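Zoia Dovhaniuk, Rollstuhlsport & Leichtathletik
9. Juli 2019

1/ Kurzer Stand zur Saison, weil einige gefragt haben. Wird ein längerer Thread.
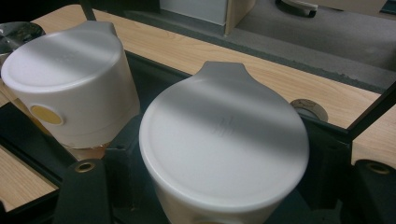
Zwei weiße becherförmige Objekte mit Deckel, der linke mit gelbem Aufkleber.

2/ Ich fahre seit diesem Frühjahr Rennrollstuhl, Klasse T54. Vorher war ich beim Rollstuhlbasketball. Meine Strecken sind 800 m und 1500 m, dazu im Herbst ein Straßenrennen über 5 km. Die 100 m habe ich zweimal probiert, der Start liegt mir nicht.

3/ Trainerin ist Asmaa Mahrous. Sie betreut bei uns im Verein die Bahngruppe und schreibt mir die Pläne. Dienstag und Freitag Bahn, sonntags die lange Runde am Kanal. Dazwischen Rolle im Keller und einmal Kraft.

4/ Im Juni war das erste Rennen, Vereinssportfest in der Nachbarstadt. 800 m mit vier Starterinnen, ich wurde Dritte. Auf der Gegengeraden stand der Wind voll von vorn. Die ersten 400 bin ich zu schnell angegangen, in der letzten Kurve war nichts mehr da.

5/ Gewonnen hat Duangjai Wattanapong, mit deutlichem Abstand. Sie fährt schon länger und hat mir hinterher ihre Handschuhe gezeigt. Harte Schale, selbst angepasst, viel kleiner als meine. Ich hatte bis dahin weiche und habe bei Nässe dauernd den Greifring verloren.

6/ Inzwischen habe ich auch harte. Die Passform am rechten Daumen stimmt noch nicht, da muss noch einmal nachgeformt werden. Bis dahin klebe ich Tape drunter.

7/ Zum Rollstuhl: Es ist ein gebrauchter Cedar, Alurahmen, kniende Sitzposition. Das Vorderrad hatte Spiel, Hnat Nazarenko hat die Lager getauscht und die Kurvenlenkung neu eingestellt. Vorher zog er auf der Geraden nach links. Seitdem muss ich auf der Bahn kaum noch korrigieren.

8/ Weil die Frage oft kommt: Ja, die Dinger sind teuer. Meiner hat gebraucht 2000 Euro gekostet, neue Reifen und Greifringgummis gingen extra. Einen Zuschuss habe ich über den Verein beantragt, Antwort steht aus. Die Krankenkasse zahlt Sportgeräte bei mir nicht.

9/ Trainingskilometer führe ich in einer Tabelle. Das Ziel für das Jahr sind 2734 km. Die krumme Zahl kommt daher, dass Oksana Maksymiv letztes Jahr 2733 gefahren ist und das bei jedem Grillen erwähnt.

10/ Was gerade nicht gut läuft: die Schultern. Vom Basketball bin ich kurze Antritte gewohnt, die gleichmäßige Belastung über mehrere Runden ist etwas anderes. Asmaa hat den Umfang für 2 Wochen reduziert und mehr Rückenübungen eingebaut. Es wird besser, links merke ich es noch beim Umsetzen.

11/ Was gut läuft: Anfahren. Ich komme jetzt mit deutlich weniger Schlägen auf Tempo. Im Juni habe ich da gegen alle verloren, am Freitag konnte ich an Oksana dranbleiben, zumindest bis zur ersten Kurve.

12/ Nächster Termin ist das Abendsportfest auf unserer eigenen Bahn, 800 und 1500 m. Zwischen den Läufen liegt eine knappe Stunde. Ich melde beide und entscheide nach dem ersten, ob ich den zweiten fahre.

13/ Wer zuschauen will: Eintritt frei, die Tribüne ist über die Rampe neben dem Geräteraum erreichbar. Das Behinderten-WC ist im Vereinsheim, Schlüssel an der Theke. Parken am besten hinten beim Hartplatz, vorne ist es eng.

14/ Und wer selbst mal in einem Rennrollstuhl sitzen möchte: Wir haben zwei Leihstühle im Verein, einen davon in Kindergröße. Dienstags ab 17:30 Uhr, bitte vorher kurz schreiben, damit die Sitzbreite passt. Eigene Fahrradhandschuhe und Helm mitbringen.

15/ Nachtrag zu 6: Guvico hat die Schale für den Daumen jetzt für nächste Woche zugesagt. Ergebnisse vom Sportfest hänge ich dann hier an.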